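# About Bomier Records

Bomier sells used and new music on CD and vinyl, mostly Latin pop, rock en español, bolero and Brazilian. We started as a mail-order list in Irnine and still ship most of what we sell. The catalog stands at 3668 titles, and every one of them is in the building. We don't list stock that a distributor is holding for us.

The shop is on Prakel Street, next to the tire place. It's open Saturday only, from 10 until 4. The rest of the week we clean, grade and pack. If you want to pick up an order on another day, write first and we'll tell you when someone will be in.

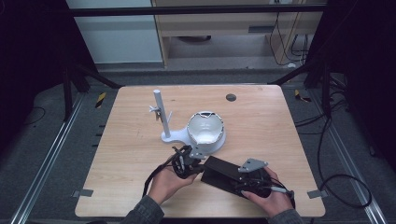

Used records are graded on a turntable, both sides, all the way through. Used CDs are checked for scratches and played if there is any doubt. We use the usual grades and don't add pluses to them. If a booklet is missing or a sleeve has a name written on it, the listing says so. Some older listings only have one line of notes. We are working through those and will answer questions about them by email.

## Sequeira

Sequeira is our reissue label. It has 35 releases so far, mostly greatest hits and live sets that went out of print on CD. We license from whoever holds the rights, and where the original notes were only in Spanish or Portuguese we print them with an English translation. Pressings are small. When a title sells out it stays on the site marked "gone" so people can still read the track list and credits.

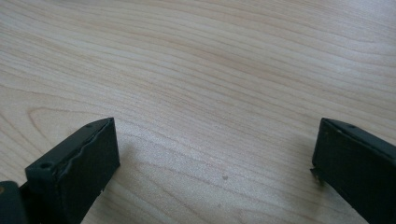 **Achilleas Vasilakis**
Owner and buyer

Achilleas does the buying for the shop and picks the titles for Sequeira. He looks at collections of any size, but please send a list or photos of the spines before you bring anything in. Offers are good for 2 weeks.

## Orders and returns

Orders go out within 48 hours, not counting Sundays and holidays. Vinyl ships outside the sleeve unless it's sealed. If we graded something wrong, send it back and we'll refund the price and the postage both ways. Preorders are charged when they ship.

Wholesale terms for Sequeira titles are on a separate page.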